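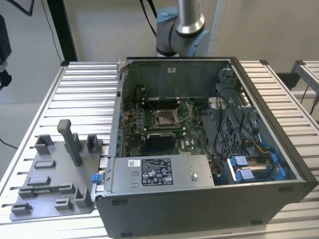 Anil Pinto wants the arm to close the socket lever as well, and asked if that could go in before June. Maybe. Picking comes first.

Trandico, README

Shared shop build. Goal: arm does the CPU swap on an old Dell tower lying on its side. Notes are short, sorry, fix as you go.

Setup
- clamp fixture plate left of the case, then home the arm
- chip goes in the square pocket, heat spreader up
- speed 13 near the board, 85 everywhere else

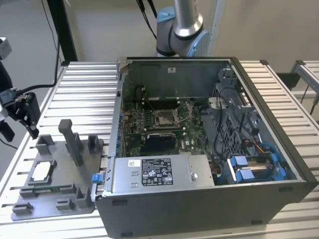 - after homing re-teach the pocket corner, it drifts
- log keeps last 200 runs, older ones get overwriten

Known problems
- plate v6 prints warped, use v5
- config file still says Calura, old name, dont rename it yet

Print files: ask Matúš Oravec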